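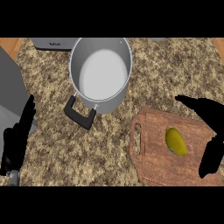 How to Clean and Reseal a Granite Countertop

Print this page
E-mail this to a friend

I put off sealing my kitchen counters for way too long. When we moved into the house in Inholm the granite was already there, the seller told us it was "maintenance free," and I believed it for 5 years (I wanted to believe it, I think). Then I set down a glass of iced tea one night, picked it up the next morning, and found a dark ring that took most of a day to fade. So I learned how to do it myself, and now I do it every October before the holiday cooking starts. It's really not hard! Most of the job is waiting.

First, find out if you need to

Not all granite is thirsty. Some of the darker, denser slabs hardly soak up anything, and if you put sealer on those it just sits on top and dries into a haze you'll be cursing for weeks. So do the water test. Pour a couple of tablespoons of water in a spot you use a lot - mine is next to the sink - and go do something else for fifteen minutes. Wipe it up and look at the stone. If it's darker where the water was, it's soaking in and you should seal. If it looks the same as before, leave it alone and check again next year.

Try a few different places. My counter by the stove passed and the part by the sink failed badly.

What you'll need

- Dish soap and warm water
- Rubbing alcohol
- A plastic putty knife or an old gift card
- A penetrating stone sealer (I use one from Pudell, but any that says it's for granite and safe for food areas once it's cured will do)
- Soft white cloths, more than you think
- Gloves
- A window that opens

Skip vinegar, lemon cleaners and anything gritty. I know, I know, everybody's grandmother cleaned with vinegar. Acid can dull the polish on some stones, and you won't see it until the light hits from the side.

Step 1: Clear everything off

Everything, including the toaster you think you can work around. The first time, I slid things from one side to the other as I went, and I ended up with a stripe down the middle that never got any sealer at all.

Step 2: Scrape and wash

Run the plastic edge flat along the stone to lift off dried drips and whatever that stuff is behind the faucet. Then wash with a little dish soap, rinse with clean water and dry. Go over it all a second time with rubbing alcohol on a cloth, which gets the greasy film off. Don't do this near a lit burner, please.

Step 3: Deal with stains

Sealer locks in whatever is already there, so do this now. For an oil stain, mix baking soda with enough water to make a paste like peanut butter, spread it over the spot, tape plastic wrap on top and leave it overnight. Take the plastic off, let the paste dry completely, then scrape it away. I had a butter stain that needed 2 rounds, and the second one got nearly all of it.

Step 4: Let it dry

Give it a full day. Stone that feels dry can still be holding water underneath, and sealer won't go where water already is. We order takeout that night and everyone is happy.

Step 5: Seal

Open the window, put on the gloves and test a small corner first. If it looks fine once it's dry, work in sections you can reach easily. Wet a cloth with sealer, wipe on an even coat, and wait as long as your bottle says (mine says ten minutes). Then buff off every bit that's left with a dry cloth. I mean every bit! If a patch dries sticky, rub on a little fresh sealer to loosen it and buff right away.

Most sealers want a second coat. Check the label for how long to wait between them.

Step 6: Leave it be

Keep water off for at least a day, longer if the bottle says so. Then do the water test again in the place that failed before. The water should sit up in little beads.

What it cost me

A man at a stone shop in Bevan quoted me $297 to come out and do it. My bottle, gloves and cloths came to a lot less than that, and I've still got half the bottle in the garage. Write the date you opened it on the cap, as old sealer can go thick.

In between, wipe up wine, oil and coffee when you see them, and use a cleaner made for stone. I'm hoping to try the same thing on the bathroom vanity next, but that's marble, so I need to read up first.

Print this page
E-mail this to a friend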